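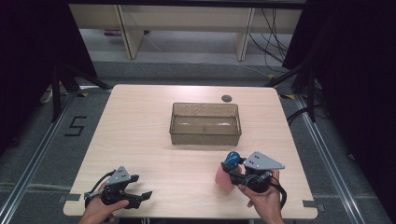 2024年12月24日 阴，下午飘了一点点雪，没积住

今天在五号位待了一整天，腰快断了，但是心情莫名其妙地好！先记下来，不然过两天又忘了拧的是哪颗螺丝，上回就吃过这个亏，翻遍了本子只找到一句“右手那把修好了”，修了哪儿一个字没写，气得我自己骂自己。

早上出门晚了，Peltham那边的公交假期前就开始乱，等了一趟又一趟，到楼里的时候大家都已经泡好咖啡了。我手套还没摘，就看见五号位的登记本摊在我桌上，昨天晚班留的话：右手夹爪合到底的时候有“咯”的一声，偶尔读数会跳，左手的没事。字写得跟心电图一样，我认了半天“偶尔”两个字。

行吧，偶尔。我最怕的就是偶尔。坏透了的东西好修，你拿起来就知道哪儿不对，偏偏偶尔坏一下的，你盯着它的时候它比谁都乖。

先把右手那把拿下来空夹，开，合，开，合，坐在那儿像个捏核桃的老大爷。夹了好一阵，什么声音都没有。我又换了个姿势，手腕朝外翻着夹，还是没有。后来我想，晚班的人是夹着东西的啊，空夹有什么用，就去筐里翻了个塑料杯出来，捏住，松开，再捏住。咯。哎，来了！就是那种很小很脆的一声，手指头上也能感觉到一下，像关节响。

我当时高兴得差点把杯子扔了。能复现就算修了一半，这话是我刚来的时候别人教我的，到现在我还是信的。

然后开始怀疑。第一个怀疑的是爪子尖上的垫片，因为上个月换过一批，Lyons发来的，那批垫片背胶有点厚，贴上去以后边缘会鼓一点，夹硬东西的时候会错一下。我把两片都揭了，用酒精擦干净，再夹，还是咯。好，不是垫片。（揭下来的那两片就不能再用了，登记本上记了损耗，顺手把库存翻了翻，剩的不多，得再订。）

第二个怀疑的是手柄里那个小扳机的轴。Jiso的这款夹爪，扳机轴是靠一颗很小的紧定螺丝卡住的，出厂的时候点了一点螺纹胶，胶老了就会松。之前二号位那把就是这么回事。我把手柄壳拆开，里面灰倒是不少，棉签转了一圈出来都是灰黑的，不过螺丝是紧的，拿小扳手试了试，纹丝不动。那也不是它。

拆到这里我有点烦了，去接了杯热水，站在窗边看了会儿外面。隔壁组在搬他们的架子，咣当咣当的，地上的线又被他们踩了一遍。我在心里说你们等着，今年的理线我可不帮你们理了，然后过了一会儿还是过去把踩扁的那个线槽盖给扣回去了。唉，我这个人。

回来继续。第三个是三角板。就是夹爪顶上那块灰色的三角形安装板，上面一堆小孔的那个。这个板子我一直不太喜欢，孔多是方便，想装什么都能装，可是孔一多大家就随便挑孔用，今天拧这两个，明天拧那两个，拧来拧去总有一颗是半松不紧的。果然！我用手指头按住板子的角，另一只手捏杯子，咯的那一下，板子的角在我手指底下跳了。很轻，要是没按着根本不会知道。

所以声音压根就和爪子没关系，是板子底下一颗螺丝松了，夹东西一吃力，板子就扭一下，再弹回去。读数跳大概也跟这个有关，板子一动，上面的东西全跟着动，线头那边被扯一下也说不定。我先这么记着，后面再看。

把螺丝全卸下来，一颗一颗看。有一颗的螺纹上有银色的毛刺，应该是哪次拧歪了硬拧进去的。我知道十有八九是谁，但是人家放假了，我就不在日记里告状了，哈哈。孔那边还好，丝锥过了一遍，吹干净，新螺丝带胶上去，对角拧，先都带上，再一颗一颗上紧。扭矩我是按Jiso说明书后面那张表设的，说明书被咖啡泡过，那一页皱得像梅干菜，我早就想重新打印一份，今天又没打印。

装完等胶干，那段时间也不能闲着，就把五号位整个过了一遍。反正年底了，本来就该做一次大保养。

先说桌子。那张浅色木纹的桌子我挺喜欢的，圆角，不硌肚子，边上还有个小圆孔可以走线，比三号位那张方头方脑的好太多（三号位那张我胯骨撞过多少次啊）。桌面擦了两遍，第一遍湿布，第二遍干布。桌沿那几小条深色胶带是定位用的，擦的时候要绕着走，千万不能蹭起来。之前有人图省事，拿湿布一把抹过去，胶带的角翘起来了，后来整条歪了一点点，谁都没发现，过了几天对数据的时候才发现东西的位置全偏了，那几天的都得重看。我今天学乖了，先拿尺子量一遍，擦完再量一遍，没动。没动我就放心了。

有一条边缘有点起毛，我犹豫要不要换。换吧，得重新对位置，不换吧，过了节肯定又毛得更厉害。最后没换，拿指甲压了压，在本子上写了个“节后换”。这三个字我今天一共写了好多遍，写到后来我都替节后的自己发愁。

地上那个大大的“5”也要看一眼，黑胶带贴在灰地毯上的，走来走去难免被鞋底带起来。五字那一横的头已经有点卷了，我蹲下去按，按了又卷，按了又卷，地毯上贴胶带就是这个毛病，它粘的是毛，毛一松它就松。后来我剪了一小截新的压在头上，看上去有点像五字戴了个帽子，也行吧，认得出来就行。

然后是两个三脚架。脚架的脚那儿都贴了黄黑条的胶带做记号，脚要对着记号放。左边那个没事，右边那个偏了，偏得不多，鞋尖那么一点点，我猜是被线带的，因为右边地上线多，谁过去绊一下，架子就跟着挪。我把架子归了位，三个腿的锁扣挨个拧了一遍，有一个锁扣拧到头还在滑，里面的胶圈老化了。这个胶圈Lyons那边应该有，型号我抄在手机里了，回头跟垫片一起订。暂时拿电工胶布在管子上缠了一圈，当个限位，丑是丑了点，掉不下来。

说到线！我对五号位的线意见很大。后面架子那儿从上面垂下来那一大把黑线，全是黑的，全都一样粗，你想找哪一根得从头捋到尾。我今年四月就说要贴标签，四月！到现在，快过年了，标签还在抽屉里。今天终于贴了。坐在地毯上，后背靠着桌腿，一根一根地捋，捋到一根就在两头各贴一张，写上去哪儿。写错了两次，一次是把左右写反了（我面朝架子坐的，左右当然是反的，我还愣了一下），一次是纯粹手抖。后来我规定自己全部按坐在桌前操作的人的左右来，不管我坐在哪儿。这个得写到交接说明里，不然下一个人一准搞错。

夹爪上那两根线也顺便查了。右手那根是卷的，像老电话线，好处是不拖地，坏处是卷着卷着会拧成一团，拧紧了就往回拽手，戴一天下来手腕酸得不行。我把插头拔下来，让它自己垂着转，它就在那儿一圈一圈地往回转，转得还挺好看的，我看了好一会儿。左手那根绕个弯从后面走下来，弯的地方外皮磨得有点亮，还没破，我给套了一小段缠绕管。套的时候记得弯不能太小，里面的芯会断，断了从外面根本看不出来，表现就是偶尔掉线，又是“偶尔”，我真的不想再看到这两个字了。

轨道。两边那两根铝的轨道，银色的，我平时擦得比较勤，今天只是拿无纺布走了一遍，再用手背贴着滑过去，感觉有没有坎。手背比手心灵，这个是我自己琢磨出来的，不知道有没有道理，反正我信。靠里那一头，右边那根有一处小坎，摸着像是胶痕，用酒精一擦就没了，果然是谁贴过胶带没撕干净。末端的螺栓我都拿扳手带了一下，没有松的。

弄完已经过了饭点，去楼下热饭，微波炉前面一个人都没有，平时要排好久的队呢，今天我一个人霸占，热了饭又热了汤，还热了半个红薯，爽。吃饭的时候看了眼手机，Birkanent那边发邮件来问五号位什么时候能恢复，语气客客气气的，可是我一看到“恢复”两个字就觉得他们以为我把五号位给弄没了。我回说今天之内，回完就后悔，万一下午又冒出别的毛病呢。话说出去了，只好端着红薯往回走。

下午胶干了，上右手夹爪，开始标定。标定我是又爱又恨，爱它是因为数字漂亮的时候是真漂亮，恨它是因为得一直站着。先全开，记一个值，再全合，记一个值，然后夹标准块，从厚到薄。左手也要重新做一遍，虽然左手没拆过，可是两只手要放在一起用的，光标右边，左右的手感会差一点，别人未必说得出来差在哪儿，但是做一会儿就会抱怨累。

第一轮右手合到底的读数偏高了一点，我心里一凉，以为毛病没修好。后来发现是我自己没把新垫片按实，有一边翘着，等于爪子中间夹了一层空气。重新按，拿夹子夹住压了一会儿，再来，数字就下去了。两只手并排看，很接近，我拍了张屏幕存着。

接着是跑疲劳。规矩是修过的夹爪要连续开合3000次，中间不出异响、不跳数，才能放回去给人用。这个有个小架子可以自动按，不用我手捏（以前没有这个架子的时候是真的用手捏，轮着捏，想想都手疼）。架子嗒嗒嗒地响，我就坐在旁边一边听一边写标签剩下的那几张，写着写着发现自己写字的节奏跟它对上了，写一笔嗒一下，怪催眠的。每隔30分钟我停下来摸一次三角板的角，按着，夹杯子，没有咯。再摸，还是没有。好嘛，今天总算有一样东西是听话的。

中间有一次架子自己停了，吓我一跳，以为夹爪卡死了，跑过去一看是架子的行程开关上落了一小块胶布渣，就是我上午缠三脚架剩下来的那个，粘在我袖子上带过去的。自己给自己找的活儿。

跑完以后拿塑料杯和一些小东西试了一会儿手感。塑料杯是最能试出问题的，它软，会跟着爪子变形，力气大一点杯口就瘪了，力气小一点就往下溜，要正好捏住又不捏瘪，左右两只手还得差不多，这样放到托盘里才稳当。我捏着杯子往托盘上方送，来回送了好多遍，又在杯子上头搁点别的东西再送，晃一晃，看会不会掉。掉过一次，是我手快了，怪不了夹爪。杯子骨碌碌滚到架子底下去了，我趴在地毯上掏，掏出来一手的毛。架子底下真的该吸一吸了，里面黑乎乎的，也不知道都滚进去过什么。

托盘也顺便洗了，那个透明的、有点茶色的塑料托盘，洗之前对着灯看，上面全是手印和细细的划痕。手印能洗掉，划痕就那样了。这种托盘有个烦人的地方是反光，角度一变它就亮一块，还透着底下的木纹，看久了眼睛会花，边在哪儿都要找一下。洗完我没用纸擦，纸会掉屑，拿眼镜布擦的，擦完我的眼镜布就只能当抹布了。

快收工的时候把保养表填了。五号位这次一共8项，过了6项，剩下两项，一个是三脚架的胶圈，一个是桌沿那条起毛的胶带，都写了节后。我本来还想把说明书那一页重新打印了，走到打印机前面，没纸。纸在柜子里，柜子锁着，钥匙在放假的人那儿。算了！

交接说明我也写了，抄一份在这儿，免得又找不到：

右手夹爪三角板螺丝全部换新，带胶，对角上紧。以后要换孔位先来跟我说一声，不要自己拧，特别是不要拧歪了硬来。
左右一律按坐在桌前的人算。
擦桌子绕开桌沿的胶带，擦前擦后各量一次。
卷线每天收工拔下来垂一垂，让它自己转回去。
右边三脚架锁扣上缠的胶布先别撕，丑我知道。
地上的5谁都不要再踩那一横的头了，谢谢。

写完又念了一遍，觉得“特别是不要拧歪了硬来”有点冲，想删，没删。

给Birkanent回了信说五号位可以用了，附了标定的截图。那边回得飞快，说收到，节日快乐，后面跟了一个小雪花。我对着那个小雪花坐了一会儿，才想起来今天是平安夜，早上出门的时候还记得的，说要顺路买点什么的，一钻到桌子底下就全忘了。

关灯之前又绕回去，把右手那把拿起来捏了一下杯子。没有声音。再捏一下，也没有。把它放回架上，线理顺，走人。

回家路上超市已经在收摊了，苹果只剩一盒，有一个磕了个坑，收银的人问我要不要换，我说没得换了呀，她说也是。到家煮了速冻馄饨，多放了紫菜，手指头上一股酒精味怎么洗都洗不掉，拿勺子的时候老闻见。膝盖上不知道什么时候粘了一张标签，写着“右三脚架”，在公交上就这么粘了一路。

明天不去。后天去的话先做三件小事：下单胶圈和垫片，去Lyons的页面上看看有没有薄一点背胶的；找二号位要那把小扳手，上次借走了没还；架子底下吸地毯。说明书那页，要是有纸的话。

手腕贴了膏药，睡了。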